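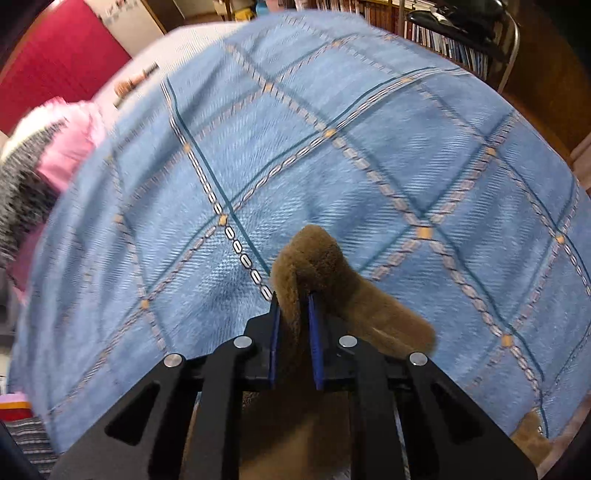

When is the runoff for the Rurkura town council, and do I have to vote in it if I already voted in the first round?

The runoff is on Sunday, December 4, 2022, and your vote in the first round doesn't carry over, so you will need to cast a fresh ballot if you want a say in who fills the last 2 seats. Nobody is obliged to vote, of course, but we would dearly love to see you there.

We have had that same question by phone, by email and once through the window of the bakery on Hirvonen Street, so it seemed best to put it at the top of this issue where everybody can find it. It's a fair thing to ask. Rurkura hasn't held a runoff in a good long while, and plenty of our readers moved here after the last one (welcome, by the way, and we hope the boxes are unpacked by now!).

For those who missed the September issue, the town council has eight seats, and under the town charter a candidate needs more than half of the ballots cast in a ward to win outright. Six of the seats were settled that way in the first round. In the Mill Ward and the Lakeside Ward the votes were split among so many good neighbors that none of them got over the line, and so the top two in each ward go on to a second ballot. That makes four candidates in all, two for each seat, and a much shorter ballot paper than the one you unfolded last time.

If you live in the Old Town or the Hill Ward, your seats are filled and there is nothing for you to do this time around. We know a few of you walked down to the school hall during the last runoff and were turned away at the door, which was a pity, and the town office has promised a clearer sign. If you aren't sure which ward you are in, look at the top right corner of your voter card. The ward is printed there in capital letters. People on Jodance Road should look twice, as the line between Mill and Hill runs straight down the middle of the street and your neighbor across the way may well be in the other ward.

Now for the places. Mill Ward votes at the school hall, by the side entrance with the ramp. Lakeside votes at the Lirico, in the downstairs foyer, and the cinema has kindly moved its matinee so that there will be room to line up indoors. Doors open at 8 in the morning at both places and stay open until the evening bell. Anyone standing in line when the bell rings gets to vote, so please don't turn around and go home if you see a crowd.

Bring your voter card and something with your photo on it. If the card has gone missing, the town office can print another one while you wait, and it costs nothing. Postal ballots for the runoff had to be requested again, even by those who used one in the first round. If yours is sitting on the kitchen table, you can hand it in at your own polling place in its sealed envelope, and a member of your household may carry it there for you.

A word on turnout, and then we'll let you get back to your coffee. In the first round 1070 people voted across the whole town, and in Lakeside the second and third places were so close that the ballots were gone through twice before the result was read out. We heard the reading from the back of the hall, between a pushchair and a very patient dog, and you could feel the room holding its breath. Whatever your leanings (and this newsletter doesn't have any, as we get reminded whenever we print a letter from one side before a letter from the other), it does make a person feel that the short walk is worth it.

The four candidates have each sent us answers on the bus shelter, the harbor parking and the library hours. We've printed them in full further on, in the order they will appear on the ballot, and we haven't touched the spelling. The harbor parking answers are the longest by far, so you may want to sit down for those.

Rides are available again for anyone who finds the hill hard going at this time of year. Call the newsletter desk before Saturday noon and leave your street, your ward and a time that suits you. Results will be posted on the town office door the same night, and we'll have the full figures for both wards in the next issue.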